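Section 4. Connecting the Sarnari Plug-In Energy Meter

Revised 17 Aug 2026. Replaces the July sheet packed with early units.

Read this section before you plug the meter in for the first time. You will need the meter, the Quick Card, and a wall outlet with a ground hole. The Mamani hub is needed only if you want readings sent to your phone; see Section 6.

4.1 Before you start

CAUTION: The Sarnari is for indoor use in dry rooms. Do not use it in a bathroom, on a porch, or in a garage that floods.

CAUTION: Do not open the housing. There are no parts inside that you can repair. Opening it also cancels the warranty.

Check the outlet. It should hold a plug firmly, and the cover plate should not be cracked or discolored. If a plug slides out under its own weight, have the outlet replaced before going further.

Check the meter. The blades should be straight and the display should be free of cracks. A new meter shows nothing until it is plugged in.

4.2 First start

1. Remove the clear film from the display.
2. Plug the meter directly into the wall outlet. Leave the socket on the front of the meter empty.
3. Wait for the display to show all segments, then the word SET.
4. Press and hold MODE until the hour blinks. Use the arrow keys to set the hour, then press MODE again for the minutes.
5. Press MODE a third time. The display changes to 0 W.

If the display stays blank, press RESET with the end of a paper clip. If it is still blank, try an outlet you know is good. The built-in battery keeps the clock and the stored readings when the meter is unplugged. It charges only while the meter is in a live outlet, and a meter that has sat in a drawer all winter may need a full night.

4.3 Entering your electric rate

The meter can show cost as well as energy use. Skip these steps if you only want watts and kilowatt-hours.

1. Find the price per kilowatt-hour on your electric bill. Use the total price, with delivery charges, if your bill lists them separately.
2. Press COST. The left digit blinks.
3. Enter the price with the arrow keys. Press COST to move to the next digit.
4. Press COST once more after the last digit to save.

NOTE: The meter stores two rates. To enter a night rate, hold COST until R2 appears and repeat steps 3 and 4. Start and end times for R2 are set in the Oltley app. They cannot be set on the meter.

4.4 Measuring one appliance

1. Switch the appliance off.
2. Plug it into the socket on the front of the meter.
3. Press CLEAR to remove any earlier reading.
4. Switch the appliance on and let the watts reading settle.
5. Press MODE to step through watts, peak watts, kilowatt-hours, running time, and cost.

An appliance with a heater and a fan gives a different reading at each setting. Take one reading per setting and write them down, as the meter keeps only the highest one. A dryer that reads 400 W on its low setting may read 1360 W on high. A refrigerator cycles on and off, so leave it on the meter for a full day before you look at the total.

4.5 Measuring several appliances together

You can plug a power strip into the meter and read the total for everything on it. This is useful for a desk or a TV stand.

1. Read the rating label on the strip. Do not go above the lowest rating of the strip, the meter, and the outlet.
2. Unplug everything from the strip.
3. Plug the strip into the meter and switch the strip on. Write down the reading. Some strips draw a small amount for their indicator light.
4. Plug in the appliances one at a time and note the change after each one.

CAUTION: Do not plug one power strip into another. Run only one heating appliance at a time, and unplug it when you have your reading. Keep cords where they cannot be pulled or tripped over. 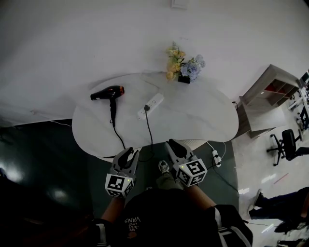
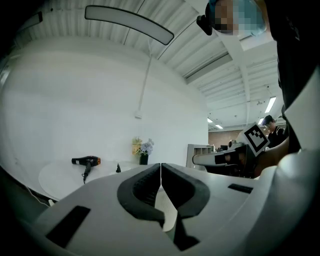
4.6 Overload warning

The alarm is set at the factory to 900 W, a low value chosen for office equipment. Most heating appliances will set it off. To change it:

1. Hold MODE and the up arrow together until LIM appears.
2. Set the new limit with the arrow keys.
3. Press MODE to save.

When the load passes the limit, the display flashes and the meter beeps. It does not cut the power. Switch off the appliance yourself. The flashing stops when the load drops, and the peak reading stays in memory until you press CLEAR.

4.7 Messages on the display

LO: The battery is low. Leave the meter plugged in overnight.

Err 2: The clock was lost. Repeat 4.2 from step 4.

Err 13: The meter is too warm. Unplug the appliance first, then the meter, and let both cool. If the message comes back with a small load, stop using the meter and contact Grellus.

FULL: The running time counter has reached its end. Write down your readings and press CLEAR.

Repairs and returns go through the Grellus service desk, attention Ulises Arancibia. Include the serial number from the back of the meter and a note of the message shown.

Continue to Section 5 for stored readings and resetting the meter.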